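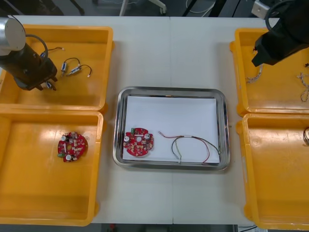
I bought the Prinik cast iron pan in the 27 cm size, mostly for flat bread and fish. My old pan was too thin and it burned everything in the center.

The Prinik is heavy, so I need both hands to lift it. It warms slowly on my small stove, but after that the heat stays very even. Eggs were sticking in the first week. I rubbed it with oil and baked it 3 times, and now they come off with a little butter.

The handle is short and becomes very hot, and no cover for it comes in the box. For $49 I expected one. The lid is also sold separately, which I did not notice when I ordered.

I would buy the pan again, but not for a person with weak wrists.

**Ashwin Achari**, February 27, 2025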